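My aunt Zawadi sold the boat on a Clirkside doorstep for 84 pounds and a bag of plums, and I was the one who had to tell Grandad.

I'd practised it on the bus. I had a cheerful version and a solemn version, and a third one where I blamed my cousin Idrisa (he'd left the gate open, so it was sort of fair). Then I got to the house and Grandad was in the kitchen frying onions in his good jacket, and all three versions went clean out of my head.

"She's gone, then," he said, before I'd even put my bag down.

"To a man called Victor Makori," I said. "He's going to paint her green."

Grandad turned the onions over. He'd rowed that boat to Allero and back every May since before my mum was born, and once he'd brought home a goat in it – a furious one, by all accounts.

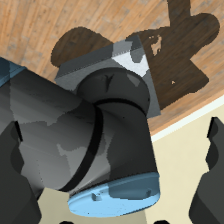

Why had Zawadi sold it without asking him? She was frightened he'd take it out again on his own, with his heart the way it was, and she knew he'd say no.

I told him that part as well, quite fast, looking at the fridge. He didn't shout. He gave me a plate and asked whether the plums were any good.

"Bit sour," I said.

"Green," he said, after a while. "What sort of green?"

I didn't know, so after tea we walked down to the slipway to find out, him in his good jacket and me carrying the oars, which Zawadi had forgotten to sell.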